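修车这行，别再拿奖杯糊弄人了

写在前面：周六晚上赶出来的，没怎么改，有错字见谅。 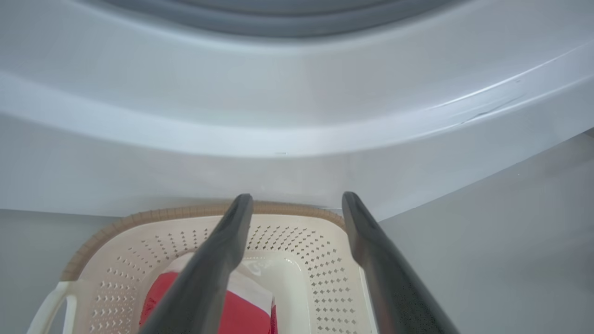 一、先说比赛

我不反对技师比赛。先把这句放这儿，免得又有人在后台骂我酸。

摩托车技师能有个台子站一站，挺好。平时谁看他们？车主看发票，老板看工时，厂家看保修单。只有比赛那两天，有人盯着他们的手看。

可我现在越看越不对劲。七月份Valteo那场经销商技师赛，我在场边站了一整天，腿都站麻了。121个人报名，进决赛的19个。题目呢，预设故障，限时排除。拔一个传感器插头，换一个坏保险丝，把怠速数据调歪。诊断仪一接，故障码跳出来，照手册一步一步走。谁走得快谁赢。

这考的是什么？考读手册的速度。当然有用，我没说没用。但一家店里最值钱的那个人，往往这种题做不过刚培训出来的小年轻。

二、值钱的那个人在干嘛

我认识的好师傅，进来一台车先不接电脑。先听。先问车主：冷车响还是热车响？上坡响不响？最近谁动过它？然后骑出去绕一圈，回来蹲那儿摸半天，说，链条。或者说，没毛病，你换个机油牌号试试。

这种本事怎么出题？没法出。裁判没法打分，赞助商没法拍照。所以比赛里没有它。

再然后，因为比赛里没有，培训里也慢慢没有了。这才是我要说的。

Drokidus那边的培训大纲我翻过，厚厚一本，电控占了一大半。气门间隙手感、轴承异响判断，加起来2页。两页！问他们讲师为什么，人家说得也实在：课时就这么多，先紧着考核项目来。考核项目哪儿来的？照着比赛规则抄的。

绕一圈又绕回去了。

三、奖杯摆在柜台上

经销商喜欢奖杯，我理解。往柜台上一摆，客户进门先看见，工时费贵一点也好开口。

问题是得奖的那位还修不修车。我跑过的店里，有得奖半年就升了服务经理的，成天接电话、排单子、跟厂家扯皮。手艺最好的人离举升台最远。客户冲着奖杯来，车交给了学徒。学徒也不是不行，总得有人带吧，带的人在办公室里回邮件呢。

有个车主给我写信，说他那台Bellamy，怠速抖，同一家店进去三回，前后花了1114块，每回换一个件，每回换的都对得上故障码。最后是镇上一个老头，没有诊断仪，拆下来看了看进气胶管，裂了条缝。胶管多少钱我就不说了。

我不是说老头就比店里强。老头也有修坏的时候，坏了你还没处找去。可是三次进店，三个人经手，就没一个人上手捏捏那根管子？故障码里没写"请捏一下胶管"，就没人捏。

四、有人会说

有人会说，现在的车都是电子的，靠耳朵那套过时了。

一半对吧。ABS、牵引力控制、电子油门，这些你耳朵再好也没用，得会看数据流。我自己就吃过亏，前年死活不信是角度传感器的事，折腾了一礼拜，最后还真是。丢人。

但是轴承还是轴承，链条还是链条，离合器片还是会烧。车架摔过一次，外面喷得再漂亮，骑起来就是偏。哪个模块会给你报"车架偏"？

也有人会说，比赛嘛，本来就是做给人看的，较什么真。

那行，那就别叫"最佳技师"。叫"最快排故选手"，我一个字都不多说。名字起那么大，年轻人是会当真的。他们下了班在店里练什么？练插拔接头，掐表练。我见过，练得真快，手指头都练出茧了，看着又佩服又心疼。

五、能不能改

能。而且不难。

Leonie Tawhiri在Cistilberg办过一届小的，她自己开店，自己掏钱，规矩也是她自己定的。选手上来先试骑，不给工具，骑完写一张纸：你觉得哪里有问题，打算先查什么，为什么先查这个。写完才准动手。动手之后还要当着"车主"的面把话讲明白，讲不明白扣分，扣得很重。

车也不是新车动的手脚，是真旧车，跑了好多年的，毛病是自己长出来的，一台身上好几样，互相打架。有的毛病连出题的人自己都没找全。我当时觉得这不乱套了吗，后来一想，店里每天不就是这样。

结果那届冠军是个女师傅，五十多岁，从来没进过厂家比赛的决赛。她那张纸我看了，字很丑，写了四行。第一行：先别拆。

当然有毛病。评分主观，吵架吵到天黑，有个选手气得连饭都没吃就走了。一天也比不了几个人，真要放大到厂家那个规模，裁判从哪儿找？费用谁出？这些我没有现成答案。Leonie也没有，她说下一届办不办还得看店里生意。

可厂家有钱啊。横幅、灯光、主持人、抽奖的头盔，省下一样来，就够请几个退下来的老师傅坐裁判席。一场里头哪怕只拿一道题出来这么考，培训大纲第二年就得跟着变。他们会抄的，放心，抄得比谁都快。

六、给车主的几句

跟上面关系不大，但老有人问，顺手写了。

挑店别光看墙上挂什么。问一句，我的车谁来修，能不能跟他说两句话。肯让你跟技师直接说话的店，一般差不到那里去。

换下来的件，要回来看看。不用懂，看就行。

试骑完了再付尾款。下雨天也得试，别不好意思。

还有，师傅说"没毛病，不用换"的时候，把检查费痛痛快快给了。你老觉得没换件就不该收钱，那他下回就给你换一个。这个事上车主也有责任，我收到的抱怨信里，起码一小半是这么来的。

Valteo的人要是看到这篇，想回应，可以写信来，我原样登，一个字不删。上次说要回应，到现在没见着。

先写到这，明早还要去取车。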